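Search this site
Enter keywords
Go

Fidstead Opens Shared Workbenches to Small Repair Shops and Home Inventors

FIDSTEAD, 20 May 2023 — Rirninora, the nonprofit workshop on Venkataraman Street, will open its back room to the public in June. The room has been used by members since last fall. Starting next month, anyone over 16 who has taken the two-hour safety class will be able to book a place at one of the benches by the half day.

The room has 5 workbenches, long wooden tables with power along the back and shelving behind. Members built them from secondhand tabletops bought when the Pandivton furniture plant closed its showroom. The tops were cleaned and oiled but not sanded down, and they carry the marks of earlier use.

"We talked about putting new tops on and decided to spend the money on wiring," said Meenakshi Kurup, director of Rirninora. "A bench gets scratched in the first week anyway. What people kept asking us for was more outlets and a screen they could read while their hands were busy."

The wiring work took most of the winter. Each bench now has its own circuit and its own shutoff by the door. Before that, the whole back room ran on two circuits shared with the office, and members had to check with each other before turning on anything with a heating element. 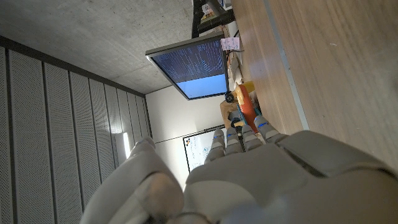 Booking will be done by phone or at the front desk. A half day runs from 8 a.m. to noon or from 1 p.m. to 5 p.m., and the hour between is kept for cleanup. The cost is $5 for residents of Fidstead and Pandivton and $9 for everyone else. Members pay nothing beyond their yearly dues. Hand tools are included. Solder, glue, screws and other supplies can be bought at the desk at cost, or people can bring their own.

Users are asked to leave the monitors where they are mounted. Anyone who needs a computer for longer than a half day should speak to the desk about the side room, which has lockers and can be booked by the week.

Notes left at the benches will stay up until the person who wrote them takes them down. This was a request from members, who use them to pass on settings and reminders to the next person. The same goes for boxes on the shelves, as long as they are marked with a name and a date. Unmarked boxes will be moved to the hall at the end of each month.

Anil Poojary, who teaches the safety class, said most of it deals with ordinary matters such as where cables should run, how to store a power tool between jobs and what to do when a breaker trips. "People expect a lecture on saws," he said. "We do cover saws. But the calls I get are mostly about cords, and about somebody's half-finished project being in the way."

The class will be held twice a week through the summer. So far 89 people have signed up. Those who took the class as members do not need to take it again.

Money for the project came from dues, from a $1000 gift from the Pettigrew Hardware store in Pandivton, and from the sale of surplus tools. Store owner Dwayne Pettigrew also lent the workshop a truck to move the tabletops — they came across town in 2 trips.

"I sell people parts, and then they tell me they have no place to work," Pettigrew said. "Half of them are in apartments. The kitchen table is all they've got."

Among the first outside users will be Jayanthi Marar, who repairs sewing machines and has worked from her garage for the past six years. She has booked mornings for the whole of June. Prakash Rai, a high school science teacher, plans to bring small groups of students in the afternoons to work on their own electronics projects.

The back room is on the ground floor and has a ramp from the parking lot. Street parking is free on the north side. Large items should be brought in through the rear door, and the desk needs a day's notice for anything that will not fit through a standard doorway.

About Rirninora
Rirninora is a member-run workshop serving Fidstead and nearby towns. It offers bench space, tool lending and classes.

Contact: Meenakshi Kurup, Director, at the Rirninora front desk, Venkataraman Street, Fidstead.

14 shares
2 comments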